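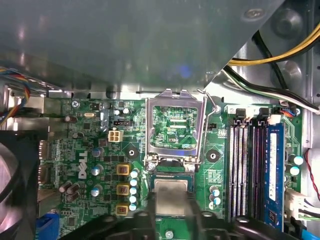
CPU in the fingers, load plate up, lever up. My least favorite inch of the whole job.

House rules for the CPU swap cell
Nov 10, 2020

I promised Ernő Bakos I'd write these down somewhere other than the whiteboard, so you're getting them too (sorry, people who come here for the bike posts!). We've been teaching the arm at Ferneck to put processors into old desktops, the Dell in the picture being the usual patient, and since August we've collected a pile of little rules. A few of them even came from reading the manual.

Power first. Cord out of the wall, hold the front button down, then go make coffee. I don't care if you unplugged it yesterday, check again.

Lever and load plate both all the way open before the arm gets anywhere near the board. We used to let it start moving while one of us was still fiddling with the lever, and I hated that so much. Hands out, say "clear" out loud, then press go. Yes, you feel silly. Say it anyway.

Hold the chip by its edges, and look at how it's sitting in the fingers before every descent. If it's tilted, back off and regrip. Do not "help" it with a fingernail. I have done this and I'm still a bit ashamed.

Stop above the socket. Our script waits 2 seconds there, which Ernő thinks is too short and I think is too long, so it'll probably stay. That's when you check the corner mark on the chip against the socket. Then it goes down slowly and lets go. No pushing! If the chip doesn't drop in on its own weight, the run is over and you write it up as a miss.

Cables are the one we argue about. My rule is that anything that can flop gets tied back before the first run, and Ernő says real machines come with floppy cables so we should learn to live with them. We settled on tying back for new operators and leaving them alone once you've done 100 clean runs. I'm at 9. Don't ask.

Last thing, the log. Misses go in with the same care as the good ones, and "weird" is not a reason, Fodor shift, you know who you are. Write what the chip did and where the fingers were.

I still owe you the wrist strap rules. Those are long and I'm hungry.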